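Home – Hall Hire – What's On – Safety – Contact

Zundstead Hall: Quarterly Safety Walk-round

Date of inspection: 22 September 2022
Areas covered: main hall, kitchen, store, office, toilets, outside paths
Areas not covered: loft (no safe ladder on the day)

Marks used: OK, needs work, urgent. Comments follow each item where there is something to say.

1. Entrance and paths

1.1 Front steps sound and free of moss – OK
1.2 Handrail fixed at both ends – needs work
The lower bracket moves when leaned on. The screws turn without biting, so longer ones won't be enough and the hole will need plugging.
1.3 Outside light comes on at dusk – OK
1.4 Ramp surface – needs work
The grit strip has lifted at the top left corner. A buggy wheel would catch it. Taped down for now.
1.5 Front door closes by itself – OK, but slowly. The closer was adjusted in the spring and has drifted again.

2. Fire safety

2.1 Extinguishers in place and in date – OK
The one by the stage had been moved behind the curtain. Put back on its hook. Hirers should be reminded at booking.
2.2 Exit signs lit – needs work
The sign over the side door flickers. Dureo fitted these and should be asked whether the tube or the whole unit wants changing.
2.3 Side door opens with one push – OK
2.4 Side door clear on the outside – urgent
Two bins stood across it. Moved the same morning. This was also noted at the last walk-round. The bin store needs a painted line on the ground, and the collection firm needs telling.
2.5 Alarm test – OK
Sounded in every room. It is faint in the far toilet with the hand dryer running.
2.6 Fire log filled in – needs work
Three weekly tests have no entry. They may well have been done, but an unsigned line counts as a missed test.

3. Main hall

3.1 Floor – OK apart from one raised block near the piano
3.2 Stacking chairs – needs work
Stacks were higher than the notice allows. Four chairs with split seats were taken out and labelled.
3.3 Folding tables – OK
Catches tried on all of them. The two older tables are stiff and will trap fingers if hurried. Put them at the back of the rack so that they are used last.
3.4 Curtains and blind cords – OK, cords tied up out of reach of children
3.5 Heater guards – OK
3.6 Temperature – not checked, heating is off until October

4. Kitchen

4.1 Worktops and sink – OK
4.2 Fridge at 5 degrees or below – OK
4.3 Cooker isolator switch labelled – needs work
The label has been wiped so often that it can't be read.
4.4 Urn – urgent
The lid no longer locks. Taken out of use and put in the office with a note on it. A new one is on order from Wustarix. Until it comes, hirers should use the two kettles.
4.5 First aid box – needs work
Blue plasters nearly gone, eyewash out of date. The burns dressing is fine.
4.6 Knives stored in the locked drawer – OK

5. Office and store

5.1 Shelves fixed to the wall – OK
5.2 Nothing heavy above shoulder height – needs work
The boxes of old hymn books have gone back on the top shelf. They should live on the floor.
5.3 Cleaning products locked away – OK
5.4 Trailing leads – needs work
The printer lead crosses the doorway. There is a free socket on the other wall.
5.5 Lost property – needs work
The box was full and had begun to block the cupboard door. Clothing and umbrellas kept for three months should go to the charity shop, as the notice says. Small things such as purses, card holders, keys and glasses should not be in an open box at all. They belong in the desk drawer, with the date and the room written on a slip.
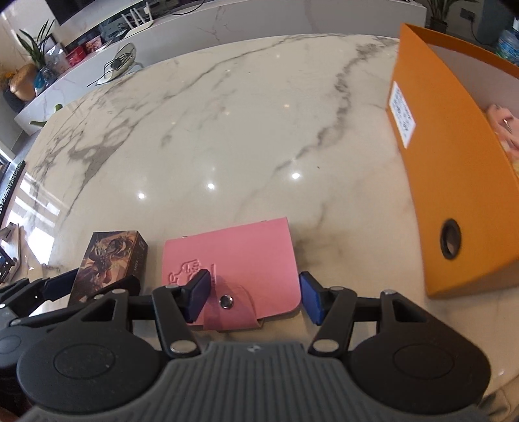
The lost property book is also behind. Entries stop in early summer, and two people have rung since then about items that could not be traced either way. A new page has been ruled up and hung on a string by the desk.

5.6 Key cabinet locked – OK
One hook is empty. It is the spare for the outside tap, which has been missing for a long while.

6. Toilets

6.1 Floors dry, no leaks – OK
6.2 Emergency cord in the accessible toilet reaches the floor – urgent
It had been tied up round the rail, probably by someone mopping. Untied and tested. A card now hangs from it asking for it to be left alone.
6.3 Hot tap temperature – OK
6.4 Locks can be opened from outside – OK

7. Electrical

7.1 Portable items tested and labelled – needs work
Lam did 57 items out of 62. The other five were locked in the playgroup cupboard on the day. Those five should not be used until they have been seen.
7.2 Extension leads – OK
The 3000 watt limit is now written on each reel. Please unwind them fully before use.
7.3 Stage sockets – OK

Actions before the next walk-round

Bin store line: paint when there are two dry days together.
Handrail and ramp strip: one visit to do both.
Exit sign: ring Dureo.
Playgroup cupboard: get a key for Lam and agree a day.
First aid box: restock and check again in October.
Loft: borrow a proper ladder.

The three urgent items were dealt with or made safe on the day, but 2.4 stays open on the sheet until the line is painted.

Related pages
Hiring the hall: conditions and charges
How to report a fault
Fire drill notes for group leaders
Lost property: what we keep and for how long
Previous walk-round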